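Notes on the Bedroom: Linens, Layers and the Sunday Reset

Readers of this page will recall that the kitchen inventory was completed in April. The present entry turns to the bedroom, and in particular to the bed, where the work of any small room properly begins.

The current sheet was ordered from Norkeo after a lengthy exchange of opinions with Maureen Sugden, who maintains that bedding should be white and washed at 90 degrees. Her position is respected in this household. It was not adopted. A colored sheet conceals the ordinary marks of use, and the room has little other decoration to speak of.

The procedure is as follows. Everything on the bed is moved toward the head: the pillow first, then whatever clothing has gathered during the week. Small white cloths are picked up next and set aside for the wash. Only then is the sheet drawn flat from the center outward.

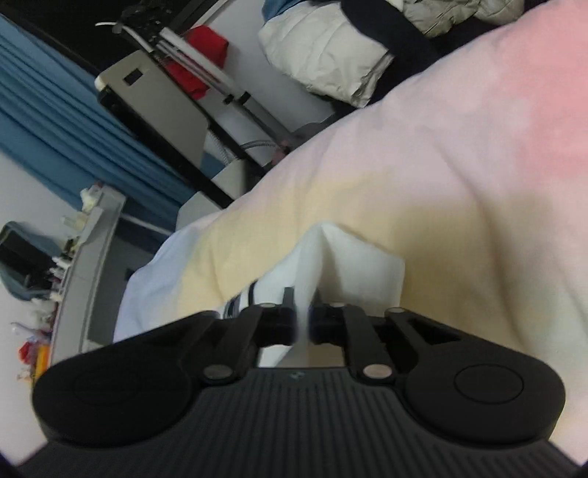
Sheet in pink, yellow and pale blue, smoothing still to be done.

The sheet wrinkles readily. Letay Zeleke has recommended ironing it while damp, a method I tried on 2 occasions and then abandoned — the improvement did not survive a single night. A firm pull at each corner is now considered sufficient.

Outerwear remains an unresolved matter. Quilted jackets have no assigned hook, and the metal rack near the blue curtain has been pressed into general service. A Gurnside wall rail, priced at 50 dollars, is under review. The shelf also requires attention, as bags, bottles and figurines presently share the same surface. It is proposed that the figurines stay and the bottles move to the bathroom cabinet.

Laundry is started before 10 on Sunday morning, when the machine downstairs is usually free. Pillowcases go in with the cloths. The sheet is washed separately — the first load with a red towel taught me that much — and dried on the line when weather permits.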